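Citrus Water and Tray Service – Frequently Asked Questions
Urnance Break Room, second floor

Who sets up the tray?
Whoever is on the break room list that day. Mei Mahmoud keeps the list, and swaps go through her.

How many people does one tray serve?
Up to 17 if the cups are rinsed and used again. For larger meetings, ask for the Brascombe room, which has its own pitchers.
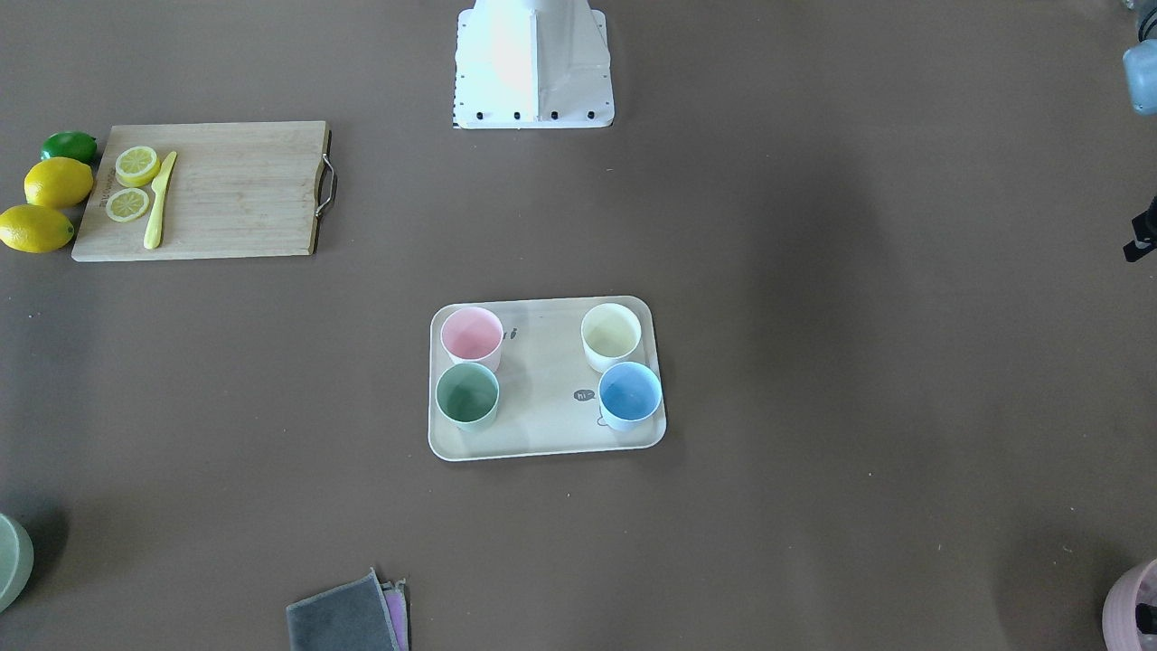
Page last changed: 23/12/2020

Do I slice all the fruit at once?
No. Cut two slices from a lemon and leave the other fruit whole beside the board until they're needed. Cut lemon dries out fast in that room. Limes are treated the same way.

How much water goes in a cup?
400 ml is too much for the small ones – stop well short of the rim.

Can I use the metal knives from the kitchen?
Please don't. They go back to the Darko kitchen after lunch.

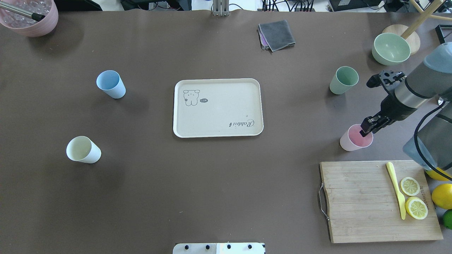
Where does everything go afterward?
Cups are washed by hand and put away on the shelf over the sink. Match them by color before you stack them: light blue, cream-white, green and pink. The tray with the bear and the word "Rabbit" goes in the drawer underneath, and the cutting board is stood on its side to dry. Leftover whole fruit can stay out overnight.

Something is missing or cracked. Who do I tell?
Minoru Hosoda, by note or email.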